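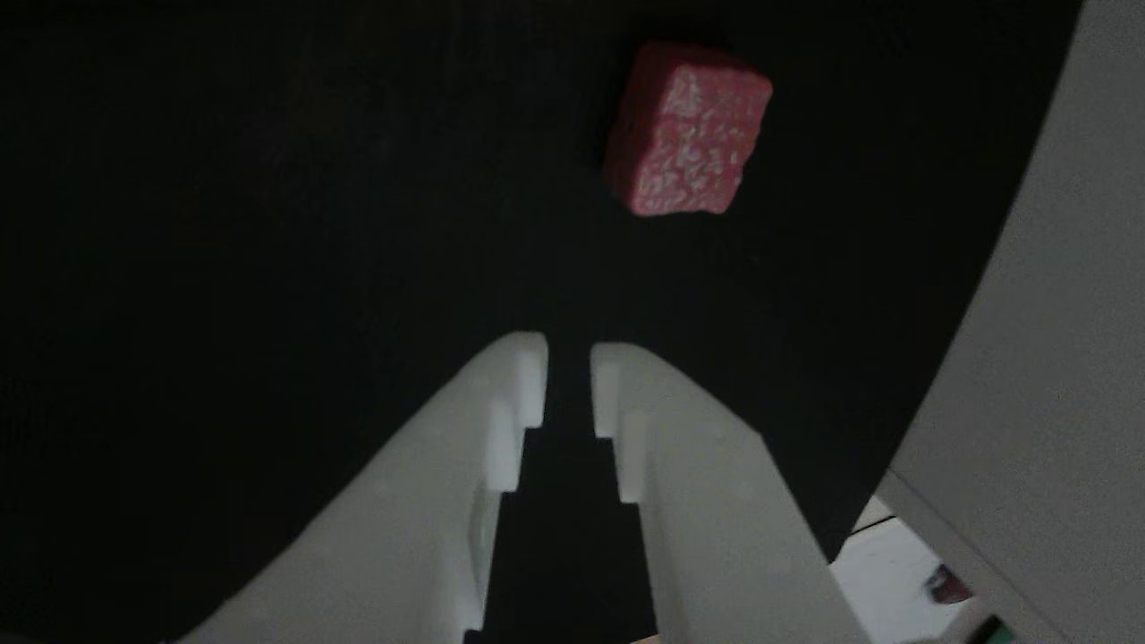 Changes to shared drive storage and file retention

July 16, 2026

The Menon file server reaches the end of its support contract in September. All shared folders on it will move to Starico, the storage system already used by the accounting and purchasing groups. Personal folders moved last year and are not affected.

Folders will be moved in batches of 20, in alphabetical order by department. During a move the source folder is set to read-only. Files can be opened and copied but not saved back. Most folders will be read-only for less than 8 hours, and the work is scheduled overnight. Folders with a large number of small files take longer than folders with a few big ones, even when the total size is the same. The drafting archive is the main case and will be moved over a weekend.

Paths will change. Anything that points to the old server by name will stop working after the move, including desktop shortcuts, linked spreadsheets, mail merge sources and scheduled reports. The mapped drive letter stays the same, so links that use the letter will still resolve. To check a spreadsheet, open the list of external links and look at the source column. If it begins with two backslashes and the word Menon, it needs to be edited.

File names are the other common problem. Starico rejects names that end in a space or a period, and it treats upper and lower case as the same. Two files named Budget and budget in one folder will collide. The move tool keeps both and adds a number to the second, which can break links. A list of affected files has been placed at the top level of each department folder.
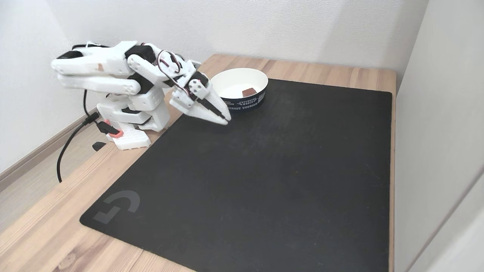
Retention rules change at the same time. Deleted files are currently kept for 5 days. On Starico they are kept until the end of the following month, and users can restore them without opening a ticket. Right-click the parent folder, choose Previous Versions and pick a date. Restoring a whole folder overwrites newer files in it, so copy the old version to a different location first if only one or two documents are needed.

Backups will run twice a day, at noon and at midnight, and will be handled by Birus in place of the present tape rotation. The last full set of tapes will be stored off site for 2 years. Requests for anything older than the move date should include the full original path and the last date the file was known to be good.

Permissions are copied as they stand. Groups with no members will be dropped. Folder owners should review their access lists before the move, particularly where access was granted to individual accounts for a project that has closed.

Departments that need a different move date should write to Demetrius Greenberg and give the folder name, the dates to avoid and a contact who can test the folder the next morning. The batch schedule is posted on the systems page and will be updated as batches finish.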